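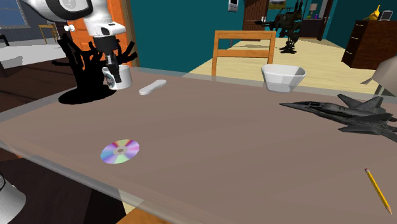 Rebecca Vitale reckons that if I have to show the arm the same job 200 times, I could have washed every mug in Banetthorpe by now. She left that under my last post and I've been unable to think of a decent answer, so I'll just report on progress.

I'm doing the mug task in simulation, driving the arm by remote control from my kitchen. You steer the gripper down to the mug, close the fingers, lift, and carry it over to the bowl without visiting the fighter jet on the way. Each go gets saved as a demonstration. I have 46 I'd be willing to show another person.

The mug would be easier if it weren't parked right beside the black tree thing. Come in from the left and you're in the branches. Come in from the right and I get lazy and clip the rim. My current habit is to come straight down, pause, swear, and then close. Ctibor Vlček read through the logs and pointed out that the pause is in every single demo, so the policy will learn the pause too. It will be a very thoughtful robot.

He also wants me to stop doing them all in one sitting. My early runs are slow and careful, and by the end I'm flinging crockery about like a bloke at closing time. Fair enough. I'm now doing 6 at a time with a cup of tea in between.

The pencil is next. I had one try at it in December and would rather not discuss the colour of the language.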